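Verkix round table, review after three months
Posted 6/26/18
Rating: 4 out of 5

I bought the Verkix round table in March to replace a rectangular one that took up too much of the room and had a corner everybody walked into. It is the mid-sized version in the warm honey finish. The other colour on offer was a dark grey, and I didn't care for it in the store.

I had been looking at the Lider as well. The Lider has a centre leaf, so if you need to seat extra people now and then it is probably the better choice. I don't, and the seam down the middle bothered me. The Verkix top has no seam.

Delivery was handled by Grirach and took longer than quoted. The box arrived with one crushed corner but the top was fine. It is heavy, and you will want a second person to turn it over once the base is on. Assembly took me 54 minutes with the hex key supplied. The holes lined up, which I can't say for the last flat-pack I put together. The instructions are drawings only and the third one shows the base upside down, so check it against the fourth before you tighten anything.

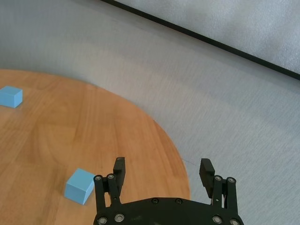
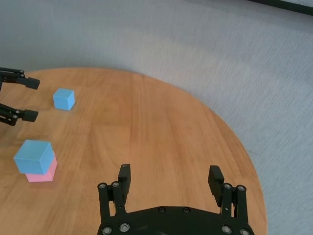
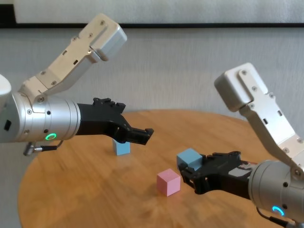
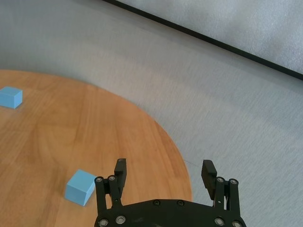 The finish was my main reason for choosing this table over the cheaper ones. On the website it looked like a flat orange, and I nearly passed on it for that. The colour varies a good deal more than I expected, with lighter honey streaks running along the grain between darker amber ones, and it sits well against our grey carpet. A pale blue looks good on it too, as the little cubes show, so I have ordered placemats close to that shade. There is a soft sheen where the light falls on it. If you want a dead matte top, look at a sample first.

The edge is a smooth curve all the way around and comfortable to rest your forearms on. I have wiped the top down most evenings with a damp cloth and a bit of dish soap. There is one faint ring from a mug, which came out with the Spahić wood cream. The cream is sold separately and it isn't cheap for the size of the tin.

Stability is good on a hard floor. On carpet it had a slight rock for the first week. Backing the levelling feet out a couple of turns fixed it, and I had to do it again in the second month. The feet are plastic and feel like the cheapest part of the whole thing. I would have paid a little more for metal ones.

The other complaint is the base. It spreads wider than it needs to, and chairs with straight front legs catch on it when you push them in.

Delivery was $80 on top of the table, and they don't take the old one away. The warranty card has to be mailed in, and there is no online form that I could find.

I would buy it again, in the same finish, and change the feet the day it arrived.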